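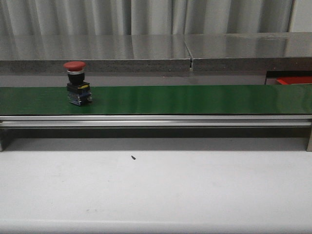 제목: Re: [그리퍼] 버튼류 픽업, 평행 그리퍼냐 흡착이냐
날짜: 2023년 3월 2일

안녕하세요, Testix 시험실입니다.

답장이 늦어서 죄송합니다. 질문 주신 내용을 보고 바로 쓰려고 했는데, 쓰다 보니 저희도 확인해 보고 싶은 게 자꾸 생겨서 결국 시험을 한 바퀴 더 돌리고 나서야 자리에 앉았네요. 글이 좀 길어질 것 같으니 커피 한 잔 가져다 놓고 읽으시면 좋겠습니다 :)

먼저 지난번 메일에서 답할 부분만 남겨 두겠습니다.

> Garkville 라인에서 비상정지 버튼 조립품을 컨베이어에서 집어 트레이로
> 옮기는 작업을 검토하고 있습니다. 지금은 평행 2지 그리퍼로 몸통을 잡는데,
> 부품이 조금만 돌아가 있어도 물리는 자리가 달라져서 고생입니다.
> 위쪽 빨간 캡이 넓고 둥그스름하니 흡착컵이 낫지 않겠느냐는 의견이
> 있는데, 써 보신 분 계신가요? 카메라는 측면 고정 한 대뿐이고,
> 손목 카메라를 달 예산은 4월이나 되어야 나올 것 같습니다.

저희도 거의 똑같은 고민을 했던 터라 읽으면서 웃음이 나왔습니다. 저희 시험대는 초록색 벨트에 앞쪽으로 알루미늄 레일이 지나가는 평범한 소형 컨베이어이고, 부품은 버섯형 빨간 캡 밑에 은색 링, 검은 칼라, 사각 베이스, 맨 아래 반투명한 접점 블록까지 다 붙은 상태로 세워 놓고 씁니다. 말씀하신 것과 구성이 크게 다르지 않을 것 같아요.

시험은 방식마다 100회씩, 벨트를 멈춘 상태에서 했습니다. 부품은 매번 손으로 다시 세우면서 방향을 조금씩 틀어 주었고요. 들어 올려서 트레이 칸에 제대로 내려놓으면 성공, 중간에 기울어서 칸 벽에 닿으면 실패로 쳤습니다. 기준이 좀 박하다고 하실 수도 있는데, 칸이 워낙 좁아서 저희 쪽에서는 그 정도가 아니면 의미가 없었습니다.

1) 평행 그리퍼로 검은 칼라를 잡은 경우
세 가지 중에서 제일 마음에 들었습니다. 이 부분은 원통이라 부품이 돌아가 있어도 손가락 사이에서 알아서 자리를 잡더라고요. 다만 캡이 몸통보다 확실히 넓어서 위에서 바로 내려오면 손가락이 캡 가장자리에 걸립니다. 저희는 옆에서 수평으로 들어가게 경로를 바꿨고, 안쪽에 V자 홈을 얕게 낸 손가락을 Jatdale에 부탁해서 받았습니다. 실패 4회, 모두 접근 높이를 잘못 준 초반에 몰려 있습니다.

2) 평행 그리퍼로 사각 베이스를 잡은 경우
아마 지금 쓰시는 방식이 이쪽일 것 같습니다. 방향만 맞으면 제일 단단하게 잡히는데, 조금만 틀어지면 모서리를 물게 되고 들어 올리면서 홱 돌아갑니다. 실패 19회. 앞면의 노란 라벨로 방향을 읽어 손목을 돌려 주면 꽤 나아지는데, 측면 카메라 한 대로는 라벨이 뒤로 돌아가는 순간 방법이 없습니다. 손목 카메라가 들어온 다음에 다시 생각해 보셔도 늦지 않을 것 같아요.

3) 벨로즈형 흡착컵으로 빨간 캡을 잡은 경우
솔직히 저는 이쪽을 응원했습니다. 배관도 간단하고 방향도 신경 쓸 필요가 없으니까요. 그런데 캡 윗면이 둥글어서 중심에서 벗어나면 컵 한쪽이 뜨고, 제대로 붙었을 때도 아래 접점 블록이 시계추처럼 흔들립니다. 이동 속도를 초당 300 mm에서 200 mm로 낮추니 흔들림은 많이 줄었지만, 그래도 실패가 11회 나왔습니다. 하나 더 걱정되는 건 컵이 내려오면서 버튼을 누른다는 점입니다. 저희 부품은 시험용이라 상관없지만, 출하품이라면 품질 쪽과 먼저 이야기해 보시는 게 좋겠습니다.

접점 블록은 아예 후보에서 뺐습니다. 단자 나사가 있는 자리를 금속 손가락으로 물리는 게 영 찜찜해서요.

카메라 얘기도 조금 보태겠습니다. 초록 벨트에 빨간 캡이라 색으로 찾기는 정말 쉽습니다. 오히려 말썽은 은색 링과 반투명 블록이었어요. 링은 빛을 받으면 하얗게 날아가고, 블록은 윤곽이 벨트 쪽으로 번져서 바닥 높이가 들쭉날쭉하게 나옵니다. 그래서 바닥은 포기하고 캡 아랫선을 기준으로 칼라 높이를 계산하게 했더니 한결 얌전해졌습니다. 벨트 표면에 길게 비치는 조명도 은근히 거슬리는데, 저희는 노출을 한 단계 내려서 해결했습니다. 편광 필터까지는 필요 없었고요. 그리고 카메라 시야 안에 다른 빨간 물건이 있으면 꼭 관심 영역을 벨트 위로만 잘라 두세요. 저희는 그걸 안 해서 반나절을 날렸습니다.

제어기는 Colombo를 그대로 썼습니다. 그리퍼를 바꿔도 입출력만 다시 묶으면 되어서 편했는데, 공구 좌표를 바꾼 뒤 저장을 안 하면 재시작할 때 예전 값으로 돌아갑니다. 혹시 같은 걸 쓰신다면 조심하시길요. 지금까지 쌓인 기록이 예비 시험까지 합쳐 433건인데, 필요하시면 정리해서 보내 드리겠습니다. 표가 좀 지저분한 건 너그럽게 봐 주세요.

제 의견만 짧게 말씀드리면, 당장은 칼라를 옆에서 잡는 쪽으로 가시고 손가락만 V홈으로 바꿔 보시면 어떨까 합니다. 벨트를 움직이면서 집는 건 저희도 아직 못 해 봤습니다. 혹시 해 보신 분이 계시면 저도 좀 배우고 싶습니다!

아, 그리고 Garkville 쪽 트레이 칸 간격이 얼마나 되는지 알려 주실 수 있을까요? 옆으로 들어가는 방식은 내려놓을 때 손가락이 벌어질 자리가 있어야 하는데, 이웃 칸에 부품이 차 있으면 그게 꽤 빠듯합니다. 저희는 한 칸씩 건너서 채우고 있어요.

환절기에 다들 감기 조심하시고요.

Testix 시험실 드림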